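Wotano Hosting is looking for a night shift technician

Published in: Jobs, Technical staff
Place of work: Humine, building 2
Type of contract: permanent, full time

Wotano is a hosting company with 43 employees. We keep servers for small shops, dental clinics, two newspapers and a chain of bakeries. Our customers sleep at night, but their orders and backups do not, so we need one more person for the night team from February.

The shift starts at 9 in the evening and ends at 6 in the morning. You work four nights, then you have four nights free. During the shift you answer the phone, follow the alarms, change broken disks and write a short report for the morning team. On most nights there are few calls. On the last Friday of the month there are many, as the shops close their books.
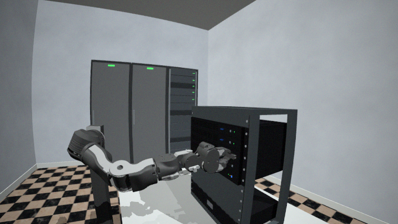 Server cabinets and equipment rack, computer rendering.

We wish that you have:
- some experience with Linux and with basic network problems
- good spoken English, Finnish is a plus
- a driving license, the last bus to Humine leaves at 8:15 in the evening
- patience with customers who call in a bad mood

A diploma is not necessary. Two of our present technicians came from restaurant kitchens and learned the work with us. The training takes nine weeks and is made in the day time, with full salary.

We pay 3,000 euros per month before taxes, plus a night supplement of 368 euros. A warm meal is included in every shift. There is a rest room with a real bed, and parking is free.

Please send your CV and some lines about yourself to Lempi Pitkänen, human resources. Questions about the work itself are answered by Aleksi Räsänen, leader of the night team, who is best reached by phone after 10 in the evening. We invite to interviews while the applications are coming in, so please do not wait too long.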